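November 2023

Still no decision about the choir trip, and I've changed my mind twice since breakfast. The plan is Altby in February, two nights, singing in that drafty old hall from 1937 with the terrible heating. I love the place! I also remember wearing my coat through an entire Sunday-best program last time and coming home with a cough that hung on for weeks. But they've put the Jellitz piece on the list, the one with the long alto line, and I've wanted to sing that since I was about nineteen. 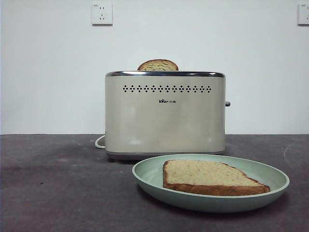 The money is the other thing. It's 554 for the bus, the room and the music, and I had put aside nearly 500 (mostly by not going to Banelico for lunch, which was a real sacrifice, I miss their soup). So I'm close. I could sell the old keyboard, but then I'd have nothing to pick out my notes on, and I can't learn a part just by listening. I've tried. I drift up to the soprano tune every time and don't notice until somebody glares.

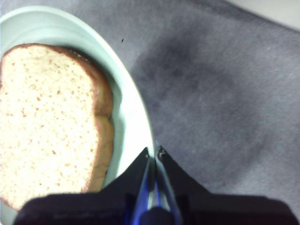

Toast day again.

Practiced for an hour this afternoon anyway, with the windows shut for the neighbors' sake. Page four is a mess. There's a jump down in the middle that I keep landing flat, and then I spend the next line worrying about it and miss my breath too. Page five went fine – better than fine, I sang it three times just to enjoy myself. 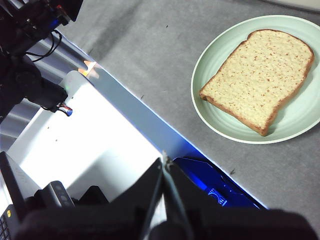 Rehearsal got moved to the back room at Sqalli, so I need to leave earlier and find parking on that awful hill. I want something in me before I go, because singing on an empty stomach makes me lightheaded. A slice of bread on the green plate will have to count as supper, and I'll eat properly when I get home. Must remember to bring a pencil, and the check for the music in case I've decided by then.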